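Cuidado y uso del estropajo con esponja en la cocina

Publicado el 7 de octubre de 2021 en Trucos de cocina

El estropajo de dos capas es de las cosas más baratas que hay junto al fregadero y también de las que peor se tratan. Se queda en el fondo de la pila, se usa igual para una copa que para la parrilla del horno y se cambia cuando ya huele. Con unas cuantas costumbres dura más y friega mejor. En esta página van las que usamos nosotros, ordenadas por tema.

Qué cara usar

La cara áspera sirve para comida pegada en acero inoxidable sin pulir, hierro sin esmaltar, rejillas y bandejas de horno viejas. La cara de espuma sirve para todo lo demás: platos, vasos, cubiertos, fiambreras, la encimera.

No conviene pasar la cara áspera por:

Sartenes antiadherentes, aunque el envase del estropajo diga que no raya. Mejor dejar agua templada con jabón un rato y usar la espuma.
Placas vitrocerámicas. Para los restos quemados, rasqueta específica.
Grifería cromada. Las marcas finas se ven sobre todo con luz de ventana.
Plástico transparente, como la jarra de la batidora o los cajones del frigorífico.
Aluminio pulido y cafeteras con acabado brillante.

Si hay duda con un material, se prueba en la base o en una esquina que no quede a la vista.

Cuánto jabón

Con una gota del tamaño de una avellana, echada sobre la espuma mojada y escurrida, se lava la vajilla de una comida de dos o tres personas. Echar el jabón directamente sobre el plato gasta más y obliga a aclarar más tiempo. El jabón va en la parte de espuma, que es la que lo retiene; en la fibra se escurre enseguida.

En casa pasamos hace tiempo el lavavajillas a un dosificador Brollier de encimera y se nota en el gasto. Cualquier botella con bomba hace el mismo servicio. Hay que enjuagar la boquilla de vez en cuando porque se forma un tapón seco.

Orden para fregar a mano

Primero los vasos y las copas, con el agua limpia. Luego los cubiertos, los platos, las fuentes y, al final, cazuelas y sartenes. La grasa de las sartenes se retira antes con papel de cocina usado, por ejemplo el mismo con el que se ha secado la verdura. Así no acaba en la esponja ni en el desagüe.

Los restos de huevo, harina y leche se aclaran con agua fría antes de enjabonar. Con agua caliente se cuajan o se hacen pasta y se meten en los poros de la espuma. La masa de pan es el peor caso: se raspa con una espátula, se deja secar lo que quede y se retira en seco.

Después de cada uso

1. Quitar con los dedos los restos grandes de la fibra.
2. Aclarar bajo el grifo apretando varias veces, hasta que no salga espuma.
3. Escurrir apretando con la mano abierta. Retorcer despega las dos capas por la costura.
4. Dejar el estropajo de canto, donde le dé el aire por los dos lados.

El cuarto paso es el que más importa. Un estropajo tumbado en un platillo con agua huele mal en dos días. Sirve un soporte de rejilla, una pinza colgada del escurridor o una simple cestita de alambre. Los soportes con ventosa se sueltan si el azulejo tiene grasa; se limpia antes la zona con alcohol y se deja secar del todo.

Limpieza a fondo

Un par de veces por semana lo metemos en la bandeja superior del lavavajillas, sujeto con una pinza para que no caiga sobre la resistencia, y con un programa que incluya secado. Antes se comprueba en el envase que el fabricante lo permite.

Quien no tenga lavavajillas puede echarlo en un cuenco con agua muy caliente y un chorro de jabón, dejarlo 12 minutos, aclarar y escurrir. El agua caliente con jabón arrastra bastante grasa, pero no deja el estropajo como nuevo ni lo desinfecta por completo. Si ha tocado jugo de pollo o de pescado crudo, a la basura o al cubo de los trapos sucios.

La lejía, siempre diluida según la etiqueta, con agua fría y sin mezclarla con vinagre, amoniaco ni ningún otro producto. Estropea la espuma si se usa mucho, así que la dejamos para casos sueltos.

El microondas no lo recomendamos. Un estropajo poco mojado puede arder, y algunos llevan fibras metálicas que no se ven a simple vista.

Cuándo cambiarlo

En una cocina de uso diario, cada una o dos semanas. No hace falta esperar a la fecha si aparece alguna de estas señales:

Huele mal incluso después de aclararlo.
La espuma se desmigaja o se queda aplastada al soltarla.
La fibra está blanda y ya no arrastra nada.
Las dos capas se separan por una punta.
Quedan restos metidos en la fibra que no salen con agua.

Para no olvidarlo, nosotros lo cambiamos el mismo día que las bayetas.

Una segunda vida

El que se retira de la vajilla puede pasar a otra tarea si no huele. Se le corta una esquina con tijeras y así no se confunde con el bueno. Los usos que más nos rinden:

Juntas de los azulejos, con bicarbonato y un poco de agua.
Barro seco en las suelas de los zapatos.
Macetas de barro con cal, antes de volver a plantar.
Ruedas del carro de la compra.
Raíles de las ventanas, cortando el estropajo en tiras finas.

El que se ha usado en el baño no vuelve a la cocina. Guardarlos en dos sitios distintos evita errores; en nuestro caso, el de limpieza va en un cubo Clostunard bajo el lavabo.

Cortar para aprovechar

Para vasos estrechos, biberones y termos viene bien medio estropajo. Se corta a lo ancho, en seco, con tijeras grandes o un cúter y una regla, empezando por la cara de espuma. Las mitades se deshacen algo antes por el corte. En un termo alto se sujeta el trozo con unas pinzas de cocina largas.

Compra y almacenaje

Los paquetes grandes salen mejor de precio, pero conviene tener dónde guardarlos en seco. Debajo del fregadero suele haber humedad y a veces goteo, de modo que es mejor una balda alta o la despensa. Una vez abierto el paquete, los restantes se pasan a una caja con tapa, lejos de pastillas de lavavajillas y ambientadores, cuyo olor cogen con facilidad.

Al elegir, se mira el grosor de la espuma y se tira un poco de una esquina de la fibra. Si cede, durará poco. En general, los colores oscuros de fibra se venden como más abrasivos y los blancos o azules como más suaves, aunque cada marca sigue su propio código y lo que vale es lo que pone el envase.

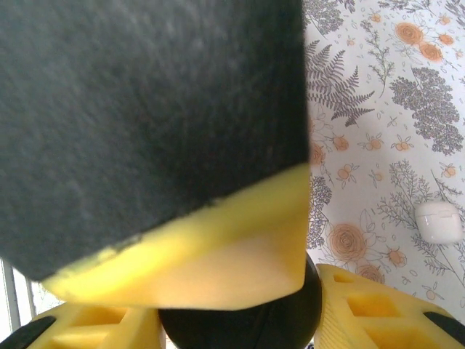

Estropajo de dos capas: fibra oscura y espuma amarilla.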